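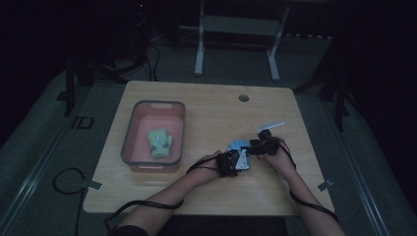

According to Simanjuntak, in the comments last time, I should quit wearing the grippers and go back to the remote arms, because a demo done with your own hands "teaches the robot to be you, and the robot isn't you." Fair point. Been chewing on it all week.

Home | Posts | Robots | Garden | About | Contact

Print this post | E-mail this post

10th May
Posted by the Zustside blog

OK so. Quick one, I have to be out the door soon and I've owed everybody an update since April.

Where things are: cloth folding. Still cloth folding. Pick up a cloth, fold it, put it in the bin. Green ones, blue ones. I do it with the grippers strapped on my hands, the recording goes off to get chewed on overnight, next day the arms have a go at it. The project is called Vukau, for those who came in recently, and the whole idea is that the arms learn from watching the hand-worn grippers and never need anybody driving them with the joysticks.

The joysticks. I did 51 demos with the joysticks back in April and I'd still rather do my taxes. You push, there's a little lag, the arm goes, you've overshot, you come back, now the cloth has slid. One fold took me so long I forgot which corner I'd started from. And all of that goes in the data! Every wobble. So the arm learns to wobble. It does the exact little backward twitch I do when I'm annoyed, I watched it, it was like hearing your own voice on an answering machine.

With the hand grippers I got through 100 in one sitting. Sore thumbs after but 100. Smooth too, mostly.

But Simanjuntak's complaint. Let me try to be fair to it.

My elbows go wherever they like. My wrists turn in ways the arms can't. So I'll do a lovely quick fold, reach across myself, flip it over, drop it in, very pleased, and when the arms try to copy it one of them hits the end of what its wrist can do and just stops there holding a corner in the air. With remote control that can't happen. If the arm can't do it you can't do it, so you never record it. That's the good thing about remote and I skipped right over it in the last post. My mistake.

What I've changed:

Elbows out. I keep them wide and low like I'm carrying a tray. Feels dumb. Works better.

No crossing over. Left hand stays left, right hand stays right, if the cloth needs to be on the other side it gets passed in the middle.

No finger cheating. This was a big one. In the grippers you can still sort of nudge the fabric with a knuckle or the heel of your hand, and I did it constanty without knowing. The arms have no knuckle. They'd get to the part where the cloth is supposed to straighten itself out and it just... didn't. Went back and threw out 11 demos for that alone.

Slower, but the same slow all the way through. I used to go fast on the easy bit and then creep at the corners. The arms picked up the creeping and did it in the wrong places.

Stop for a second before letting go. Somebody from Grinduseck wrote in with that one, thank you, it's the best tip I've had. Close, settle, open. Otherwise the release gets smeared in with the move and the cloth ends up draped on the edge of the bin.

Cables are still my enemy. Two hands, two cables, and they want to go under the forearm when I reach. I've tried running them up the sleeve, I've tried tape. Tape pulls. If you have a setup where they go over the shoulder and don't tug when you lean in, tell me please, I'll send you a jar of something.

Results, since people ask. Blue cloths good. Green cloths good if they start out flat, bad if they start in a lump. Lumps are the whole problem really. A flat cloth has corners you can see and a lump has a corner in there someplace, and when I do it by hand I just sort of pinch and shake until one falls out. I do it diffrent every time. How do you show that? I've been trying to always do the same thing: pinch the top, lift straight up, wait for it to hang, grab the lowest point with the other hand. It's boring and I lose track of it after twenty minutes or so and start shaking again like a normal person.

The plan is 600 with the new rules, all lumps to start, before I say anything more about whether hands beat joysticks. I might do a small batch by remote alongside it, same cloths, same bin, just so the comparison is honest. Ugh. I said I wouldn't touch those things again.

One idea I keep going back to is doing both. Hands for the bulk of it, then when the arms get stuck, take over by remote for just that bit, show them the way out, hand it back. You'd only be driving for a few seconds at a time and I could probably stand that. Has anybody tried it on fabric? Everything I find is people stacking blocks. Blocks stay where you put them.

Also the thumb thing, anyone else get it? Right at the base, after a long session. I've started doing shorter runs and switching to tagging the bad ones in between, helps some. Thinking of putting foam under the strap.

Have to run. Comments are open, the spam filter ate a few last time so if yours doesnt show up try again. Simanjuntak, you were half right, I'm giving you half.

Print this post | E-mail this post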